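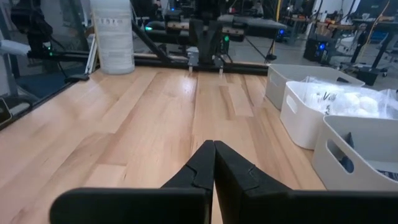 # Looking after the Fledano table cell: your questions answered

We get a lot of the same questions from people in their first month with the cell, so we've gathered them up in one spot. If yours isn't in the list, write to the Sostden help desk and we'll add it. Please don't feel silly asking! Most of these came from folks who have been running arms for years.

## Should the fingers meet when the gripper is closed?

Yes, with the gripper fully closed and nothing between them, the two fingers should come together at the tips. A thin gap running up between them is fine and is how they're shaped. What you don't want is one tip sitting ahead of the other, or a gap that is wider at the tip than it is farther back. If you see either one, stop the cell, loosen the finger screws a half turn, close the gripper again so the tips settle against each other, and then tighten a little on each side, going back and forth.

## How often do I need to redo the zero position?

Every 125 hours of running time, and also any time the table has been bumped, moved or leaned on hard (it happens, especially when someone is reaching across for a bin). The hour counter is on the status page of the Sostix software. The whole routine takes about 10 minutes once you've done it a couple of times. Clear the middle of the table first and leave it clear until the arm has parked itself again.

## I got message 391. Did I break something?

Almost certainly not. Message 391 means the wrist camera and the saved table position don't agree. Start by looking for glare. A varnished wood top is lovely to work on, but a lamp in the wrong spot puts a bright white patch right on it, and the software can take that patch for an edge. Turn the lamp or pull a blind and run the check again. If the message comes back, redo the zero position. If it comes back a third time, that's when we'd like to hear from you.

## Where should the bins go?

Down one side of the table, in a row, with the middle left open. Which side is up to you, but tell the software which one you picked and then stick with it. If you keep your parts in plastic bags inside the bins, fold the tops down as well as you can. Crinkly plastic that flops over the side of a bin catches the light, and it can also catch on a finger when the arm swings past.

## How do I check the rail and brackets?

Power down first, and wait for the arm to come to rest. Then put a hand on the rail at the far edge of the table and give it a gentle push and pull. You shouldn't feel any play. Do the same for the metal brackets at the base of the column. If something moves, snug it up with the long hex key from the Orlandini tool roll, and redo the zero position before you go back to work. We like to do this one in the morning, before the first job, when there's nothing else going on.

## What can I clean the table with?

A soft cloth, barely damp, and then a dry one. Crumbs and dust like to settle in the seams between the wood strips, so go along the strips first and across them after. Skip the spray cleaners, please. They leave a film that makes the glare problem worse, and the mist drifts up onto the camera.

## Is it okay to run with the cables loose?

We'd much prefer you didn't. Leave enough slack for the arm to reach every corner of the table, then tie the rest back. Jog the arm slowly through its full reach and watch the cables the whole way around.

## How do I order new fingers?

Ask for part 3777, which comes as a left and right pair. Change both at once, even if only one looks worn.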